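Clostitz Supporters Newsletter
29 December 2023

Half a season down, and what a half it has been!

If you had told any of us in September that we would reach the winter break sitting fourth, with the second-best defense in the league, we would have asked what was in your coffee. We lost our opening two games without scoring. The away end at Nastness sang all the way through the second of those, even at three down, and I still think that was the day things started to turn (my voice came back on the Wednesday).

Since then it's been a joy. Parisa Karimi went into goal for the third match and hasn't given the shirt back. Seven clean sheets, one saved penalty, and that ridiculous one-handed stop against Unodard that people are still acting out in the line for hot dogs. She is loud, she is brave on crosses, and the back four look like they trust her completely. You can see them holding a higher line than they did last spring, and it means we win the ball back so much closer to the other goal.

Up front we have been a bit more streaky. Four goals one week, none for the next two, then a scrappy winner off somebody's knee. I'll take the knee! But it would be lovely to see us put a game to bed before the 80th minute, if only for the blood pressure of everyone in the east stand.

The last home game before the break drew 900, our best crowd of the season by a distance, and you could feel it from the first whistle. The drum was back. The corner by the scoreboard was full of kids who had come along with the Saturday morning teams, and they made more noise than the rest of us put together. Coach Farzad Mahmoudi went over to them at the end before he'd even shaken hands with the other bench, and he stayed out there signing scarves until the lights went off.
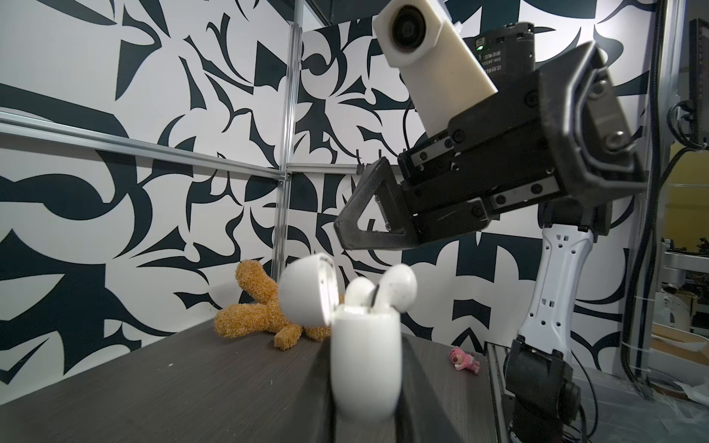
He was in good spirits when we caught up with him afterward, too. "I want us to be greedy in the second half of the year," he said. "Fourth is nice. I don't want the players to think fourth is the prize." He also said he'd like to give more minutes to the younger midfielders, which will please anyone who watched the reserves pass their way through that cup tie in the rain.

So what's coming up? First, the trip to Unodard, and if you have never done this one, please make it the year you do. It's a proper old ground, the stand is right on top of the field, and they do a very good meat pie. They'll want revenge for October. They are big and they are direct, and their left winger is the quickest player we've faced, so I expect our right side to have a busy afternoon. My guess is 2-1 to us with a late one. My brother says 1-1, but he has said 1-1 before every game since he was nine.

Then we're home to Nastness in the first round of the Mohammadi Cup. A home draw at last, after three years of long drives! Tickets for members are on sale now at the club shop and at the gate on match days. As of this morning 368 had gone, and the covered stand holds 670, so there's still room if you want a seat out of the wind. Standing places don't need to be booked. Under-12s get in free with an adult.

The supporters' bus to Unodard leaves from the parking lot behind the clubhouse at 11 sharp. We waited for latecomers last time and missed the kickoff and a goal, so we won't be waiting again. Bring a blanket, the heater at the back is still not fixed. There are quizzes on the way out and singing on the way home, and new faces are very welcome up and down the bus.

A few of you have asked about the old scarves with the thick stripes. A small batch has been reordered and should be at the shop in time for the cup game. They went in one afternoon last year, so get there early.

Thanks to everyone who traveled, sang, lent a car seat or stood in the sleet this fall. Happy New Year, all of you, and see you on the bus!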